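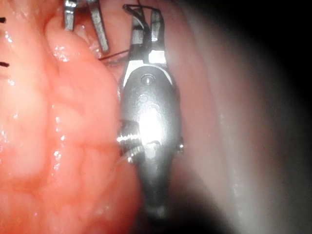
Gripping instrument with two metal jaws, tissue to either side

Surgical suture

A surgical suture, known to most people as a stitch, is a length of thread used to hold body tissue together while it heals. The word covers both the thread and the finished stitch, and it comes from the Latin verb for sewing. Few tools in medicine have such a long and colorful past. Plant fiber, hair, sinew, linen, silk, gold wire and the gut of sheep have all been pressed into service, and several of them worked remarkably well.

History

Sewing is far older than writing, and people seem to have turned their needles to wounds very early. Egyptian medical texts describe closing wounds, and stitches have been found on mummies. Old Indian surgical writings go into wonderful detail on needles, both straight and curved, and on threads made of hemp, bark fiber and hair. The same tradition records the use of large ants: the insect was made to bite across the edges of a wound, and its body was then removed so that the jaws stayed shut like a clip.

Roman writers of 2,000 years ago already discussed how tightly a wound should be drawn together, a question that surgeons still argue over with real feeling. Physicians in the Islamic world of the Middle Ages wrote about gut thread, which the body slowly breaks down. Gut strings were also made for musical instruments, so the same humble material could end up in a lute or in a patient!

The biggest change came in the nineteenth century with the arrival of antiseptic surgery. Until then, thread often carried infection straight into the wound. Soaking it in carbolic acid was an early answer, and treated gut, including gut hardened with chromium salts to make it last longer, followed. Synthetic fibers such as nylon and polyester joined the list in the twentieth century. Absorbable synthetics came into use around 1970 and gradually took the place of gut in much of the world.

Materials

Sutures are sorted in two main ways. The first is by what happens to them in the body. Absorbable threads lose their strength and are broken down over weeks or months, while nonabsorbable ones stay in place until someone takes them out, or remain for good. The second is by build. A monofilament is a single smooth strand that slides easily through tissue but can be springy and hard to knot. A braided thread is made of many fine strands — soft, flexible and a pleasure to tie — though its tiny gaps can shelter bacteria.

Color has a practical side as well. Thread is commonly dyed black, blue, violet or green to make it easier to find against tissue. 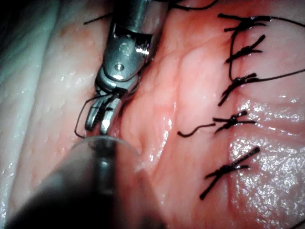
Black suture thread held in the jaws of an instrument

Sizes

The numbering of suture sizes puzzles almost everyone who meets it. When the scale was first drawn up, the thinnest thread that makers could produce sat at the low end, with thicker ones numbered upward. Then manufacturing improved and much finer threads appeared. They were given extra zeros: 2-0 is finer than 0, 3-0 is finer still, and the scale runs down to threads thinner than a human hair, used in eye surgery and for joining very small blood vessels.

Needles

Early needles had an eye, like those in a sewing box, and the doubled thread had to be dragged through a hole wider than itself. Modern needles are usually sold with the thread already fixed into the blunt end, a neat idea that makes a smaller track in the tissue. Most are curved and are described by how much of a circle they follow, with three-eighths and one-half being very common. Round-bodied, tapered points suit soft tissue such as bowel, and cutting points are made for tougher material such as skin. 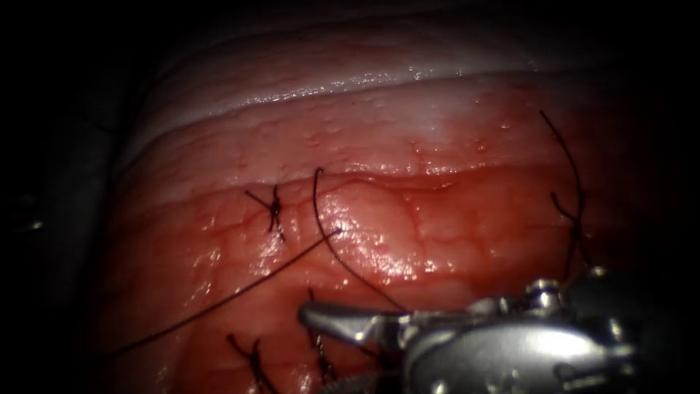

Knots deserve a chapter of their own in any account of the subject. The square knot, familiar to sailors and scouts, is the starting point. Its close relative the surgeon's knot adds an extra turn to the first throw, and the added friction helps keep the thread from slipping before the second throw goes on. Slick monofilaments generally need more throws than braided silk. Too few and the knot may come undone; too many and there is a needless lump of material left behind.

Stitch patterns

Interrupted stitches are tied and cut one at a time, so a single failure need not open the whole wound. A continuous stitch runs along the wound as one thread and is quicker to place. The mattress stitch passes through the tissue twice on each side and is good at turning skin edges outward. A purse-string stitch circles an opening and draws it closed, exactly as the name suggests.

See also

Catgut
Ligature
Surgical staple
Surgeon's knot
Wound healing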